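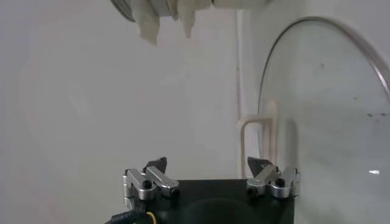

Mukitz perception and planning software
Progress report to Droven, second reporting period
Date: 2023-12-05
Prepared by: Devendra Pal
Reviewed by: Nisha Tyagi

1. Status

Work packages 1 and 2 are complete. Work package 3 (grasp planning near transparent objects) is behind the September plan. Work package 4 (operator tooling) has started early to make use of the time. Spending is within the approved budget and no change to the total is requested.

2. Perception

The wrist camera stream now passes through a single segmentation module, Rana, which replaces the two separate models described in the last report. Rana labels each pixel as background, gripper, opaque object or transparent object, and gives a confidence value for each label.

The gripper mask used to be a fixed outline. It is now calculated from the reported finger opening, so the fingertips are masked correctly at any position. Cables near the wrist are still handled by a fixed region at the lower edge, and we plan to leave it that way.

Glass remains the hardest class. A clear lid against a pale wall gives the model little to work with apart from the rim and any marks or reflections on the surface. Rana usually finds the rim. The area inside it is often labelled as background, and anything seen through the glass may be given a depth as though the glass were absent. We have added a step that fits an ellipse to the visible rim and fills the interior as transparent. It fails when less than half of the rim is in view, and a fix is being tested.

The training set for this class was increased from 200 to 800 labelled images. Labelling was done in-house to the written guide supplied with the last report. Thin, hanging material such as cloth was added to the guide as a special case after labellers disagreed on where ragged edges should be drawn.

3. Planning

The planner now treats filled glass regions as solid. Before this change it would propose paths straight through a lid standing upright, as the depth map showed open space. The new behaviour is conservative and it rejects some grasps that a person would consider safe.

Planning time per request is roughly 200 milliseconds on the Ivham workstation, measured with logging on. Most of this is collision checking. We have not tried to optimize it and do not intend to until the rejection rate is understood.

4. Tooling

The replay viewer is in daily use. It shows the wrist view, the label map and the planned path on one timeline. Nisha added a filter for rejected plans, which has cut the time spent searching logs. Export to the shared format is not finished.

5. Issues

Clock drift between camera and arm controller: fixed in the driver, under observation.
Partial rim failure: open, see section 2.
Over-cautious rejection near glass: open, depends on the item above.
Licence renewal for the build server: with Droven for approval.

6. Next period

Complete the partial rim fix and retrain Rana. Rerun the full set of recorded sessions through the new planner and report rejected plans by cause. Finish the export function. We request that the work package 3 milestone be moved by 4 weeks — the other milestones are not affected.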